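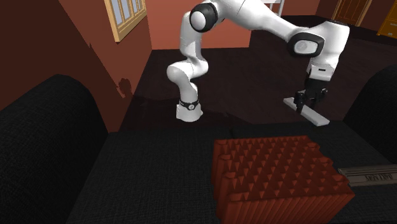
Simulator still: N. Ndlovu, Rolitz teaching set. Free to reuse in class with credit.

Unit 2. Collecting demonstrations by remote control

The operator drives the arm in the simulator and the software logs every time step. What is stored is the pair: the state of the arm, and the command the operator gave at that moment. The learner is later trained to produce the second from the first. Camera views are logged with the state.

In the view used for this unit the gripper is closed on a flat grey bar, held at an angle over the dark tabletop. The red block with the spiked top stands in the foreground. Consider the state vector for this one instant: joint angles, finger opening, and the pose of the bar. On a real arm the last item has to be estimated.

Two ways of giving the demonstration

By hand (kinaesthetic). The teacher holds the arm and moves it. Contact forces are felt directly, but the teacher's body can block the cameras. Not available in simulation.

By remote control. A hand controller sends the wanted pose of the gripper, and the joint angles follow by inverse kinematics. The operator feels no weight, so grasps tend to be slower and paths less smooth. Keep the controller scaling fixed within a set.

The Evwood set

168 demonstrations, logged at 60 steps per second. Start poses are drawn at random; room and furniture are unchanged. Of these, 59 contain a regrasp. Do not delete them. A policy trained on clean runs alone has no data on recovery and drifts once it leaves the demonstrated path (see compounding error, Unit 1).

Before the lab

Replay one log with the operator's commands only, state feedback off. Note the step at which the bar pose departs from the recorded one. Bring the plot.

Reading: course notes, section on behaviour cloning.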